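Ruddock House Project: Folding Clothes in a Small Bedroom
Student report, 2022-02-06

Aim: find a way to fold trousers on a bed that a tired person will really stick to. No table in most rooms at Zullside so the bed it is. We timed 11 folds per method, same black pair every time.

Method A. Lay them flat, sideways, legs apart. Smooth out. One leg over the other, then in half.
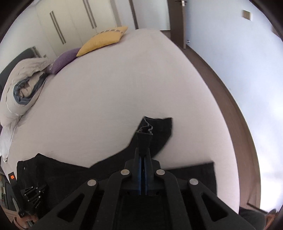
Smoothing took the longest. Black cloth hides creases, you have to feel for them. Waist end never wants to lie flat. Average for A was 111 seconds, wich is slow.

Method B. Skip the smoothing, just fold and fix it after. Average 108. Hardly any diffrence! Looked worse too, 7 of the folds had to be redone.

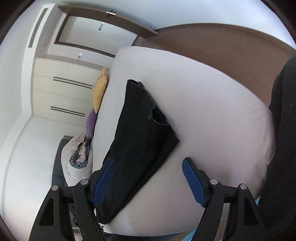
Fig. 2. Black garment on the bed, upper end still crumpled.

Problems: soft mattress, the pile sinks a bit. Next time try a board under the sheet, and lighter colored trousers.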